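Clear Sheet, Plain Facts

Cast acrylic and extruded acrylic look the same on the rack, and most buyers choose by price. The difference shows up in the shop. Cast sheet is poured between plates and cured slowly, so it holds little internal stress and machines cleanly. Extruded sheet is pushed through a die, which keeps the thickness even but leaves stress locked along the direction of travel.

Catterall, a sign and display shop in Clisville, keeps both. Its stock list runs to 53 lines, and 28 of them are clear. The 3 mm extruded grade goes out the door fastest, mostly for sneeze guards, shelf fronts and picture glazing. Cast is held back for engraving and for edges that will be flame polished.

Stress matters most when solvents are involved. A freshly cut extruded edge wiped with alcohol can craze within minutes – fine silver cracks that run inward and cannot be buffed out. Annealing before gluing prevents most of it. The shop at Plurnska, which cements display boxes in runs of 100, anneals every part overnight and starts assembly at 7 a.m.
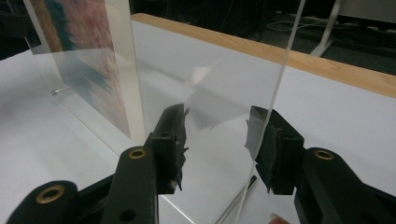 Cement choice comes next. Thin solvent cements such as Istonine draw into a joint by capillary action and need a flat, square edge. Thickened cements fill small gaps but set slower and trap bubbles. A saw-cut edge should be scraped or jointed first, never flame polished, as the heat adds back the stress that annealing took out. Leave the masking film on until the last step and peel it back only as far as the joint.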